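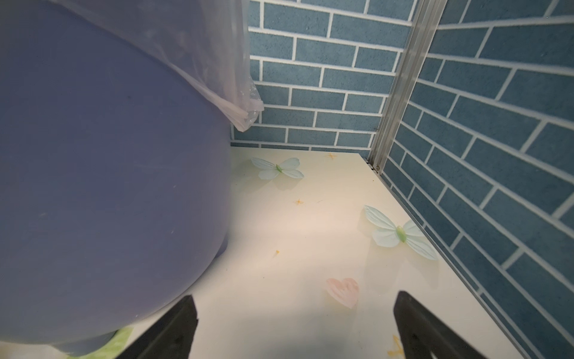
Terkora Grasp Server: Frequently Asked Questions

These answers cover version 2 of the grasp server. If you are still on the first version, read the upgrade section near the end before changing any settings.

General

What does the grasp server do?

It takes frames from a wrist camera, picks a target pose for the gripper, and sends short motion commands to the arm controller. It runs as a single process on the same machine as the arm driver. There is also a command line tool, tkr, for checking the camera, replaying logs and editing profiles.

Do I need a depth camera?

No. The default profile works from a single color wrist camera. If you have depth, turn it on with use_depth in the profile. The planner will then use it for the last part of the approach and ignore it everywhere else. Cheap depth sensors give poor readings on clear plastic, so check yours before you trust it near bags or wrap.

Which arms are supported?

Anything with a Prorka driver. Other arms work if you write a small adapter that accepts joint targets and returns joint positions with timestamps. Ehab Shehata keeps the adapter template up to date, and it is the best place to start.

Can I run it without a GPU?

Yes, but only for replay and for testing profiles. Live control on a CPU will usually miss its deadlines, and the server will stop the arm when that happens.

Perception

The fingers are always in view. Do I have to crop them out?

Leave them in. The model was trained with the fingers visible and uses them to judge how far the gripper is from the object. Cropping makes results worse. If you change the finger pads or their color, run tkr fingers capture with the gripper open, half closed and closed. This stores a new mask for the profile.

Does a patterned floor or wall cause problems?

Sometimes. Printed shapes such as hearts, stars and butterflies can be picked up as small objects, and a brick print gives the tracker a lot of corners that look the same. Two settings help:

background_ref – the path to a set of empty workspace frames. Regions that match the reference are dropped before grasp scoring.

min_height_px – the smallest amount of parallax shift a region must show between views before it counts as an object. Flat prints do not shift against the floor, so they fall out here.

Set background_ref first. Raise min_height_px only if you still see false targets, because a high value will also remove thin objects like cards and lids.

How do I handle a plastic bag lying over a bin or another object?

Treat it as its own target. The segmenter often merges a clear bag with whatever is under it, and the grasp then lands on the wrong surface. In the profile, set split_translucent to true. The server will look for creases and bright folded edges and will propose those as a separate region. Folded edges score higher than flat film. A flat stretch of film against a smooth curved side gives the fingers very little to close on.

If the bag is still merged, label more frames. Marwa Hegazy's notes in the labeling guide say to trace the outside of the bag only and leave the inside folds alone.

The object fills half the view and tracking drops. Why?

The tracker needs a visible outline. When a large object gets close to the camera, most of its outline leaves the view and the matte surface that remains has few features. Set close_range_mode to hold. The tracker then keeps the last good pose and updates it from joint positions until the outline comes back or the grasp closes.

Control and planning

How fast does the control loop run?

The inner loop runs at 500 Hz by default. You can set it to 1000 Hz on arms that allow it. Perception runs at its own rate and does not block the inner loop. Raising the loop rate will not fix a slow camera.

The gripper stops before it reaches the target. Is that a fault?

Check the log for the stop code. The most common one is 419, which means the pose estimate was older than the limit in max_pose_age. Usual causes are a busy USB bus, a camera that has fallen back to a lower frame rate, or another process using the GPU. Run tkr camera check with everything else shut down and compare the two sets of timings.

Do not raise max_pose_age to make the code go away. The arm will move on old data.

How does the planner know where the walls are?

It doesn't learn them from images. Walls, frame rails and anything else fixed go in workspace.yaml as boxes. Add a margin on every side. Include screws and brackets that stick out, as well as any metal edge where a wall panel meets the floor. Side walls are the ones people forget, and a wrist that turns near a corner can reach further than the fingers do.

Can I limit how hard the gripper closes?

Yes, with grip_force_max. It applies per profile and can be set lower for one object class. Start low for bags and film.

Logs and replay

What gets recorded?

Camera frames, joint positions, gripper width, proposed grasps with scores, and stop codes. Each run goes in its own folder. Frames take up most of the space, and you can turn them off with log_frames, but replay will not work without them.

Can I replay a run with a different profile?

Yes. Use tkr replay with the run folder and the new profile. Replay shows which grasps the server would have proposed. It can't show how the object would have moved afterward, so test on the arm before you switch.

Upgrading

Will my old profiles load?

Most will. Run tkr profile convert and read the warnings. Profiles made with the Radwan calibration tool need to be calibrated again, as the camera offset is now stored relative to the wrist flange and not the fingertips.

Is Ketex format still accepted for labels?

For import only. Exports use the new format.

Where do I report a bug?

Open a ticket on the project tracker and attach the run folder, the profile and workspace.yaml. Tickets without a run folder are put on hold until one is added.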